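Laltico Planner for Two-Arm Workcells

Laltico is motion planning software for workcells in which two robot arms share one table. It computes paths for both arms together, so that each arm is planned with full knowledge of where the other will be. The software is developed by Bakico and is supplied with a command line tool, a desktop viewer and a programming interface.

Soft goods present a particular difficulty. A cloth changes shape as soon as it is gripped, and a plan made a moment earlier may no longer apply. Laltico treats fabric as a region to be updated, and replans the free arm each time the perception module reports a new outline. Replanning takes 75 milliseconds on the reference computer. 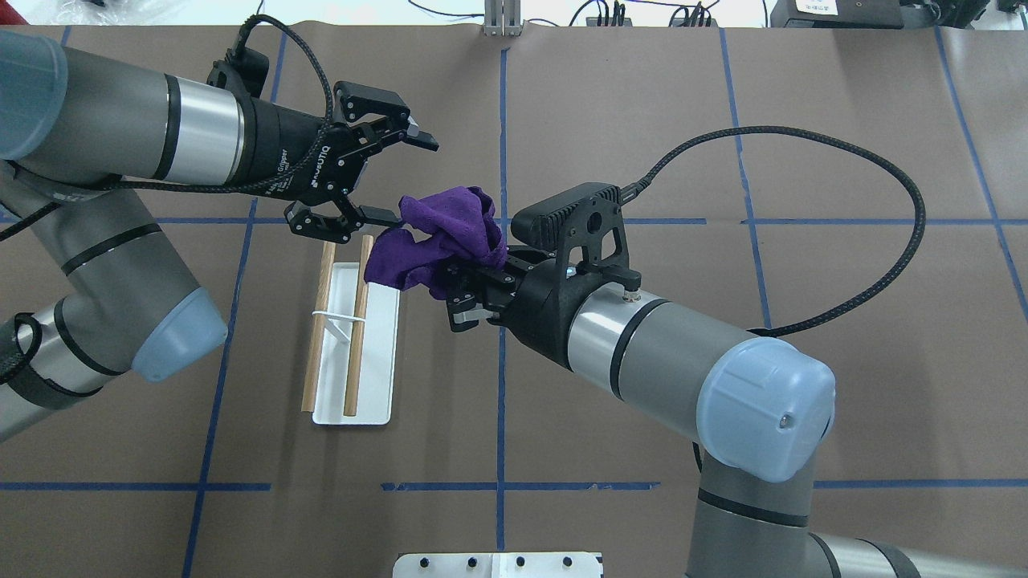
Can one arm keep its grip while the other is replanned?

An arm that is holding an item can be locked in place, and the planner will then treat it as a fixed obstacle until the lock is released by the operator or by the task script.

Perception is handled by Carkby, a companion module included in every license. Carkby combines images from wrist cameras with those from a fixed overhead view and passes a single model of the table to the planner. Calibration is guided on screen and requires 26 poses per arm. Results are stored with the cell and may be reloaded after a restart.

The task editor provides seven standard actions, among them grasp, hold, hand over and release. Actions may be combined in the editor or called from a script. Every run is logged – joint positions, gripper commands and camera timestamps – and can be replayed in the viewer at reduced speed.

Before release, each version is run against a regression set of 2254 recorded tasks. Release notes are prepared by Sota Kamata and list all known limitations. The next version, planned for January, will add support for cells in the Ikeda layout, where the arms are mounted on opposite sides of the table.

Licenses are issued per workcell. Evaluation copies are available to research laboratories and system integrators on written request.

Contact Bakico Sales and Support | © Bakico. All rights reserved. | Back to top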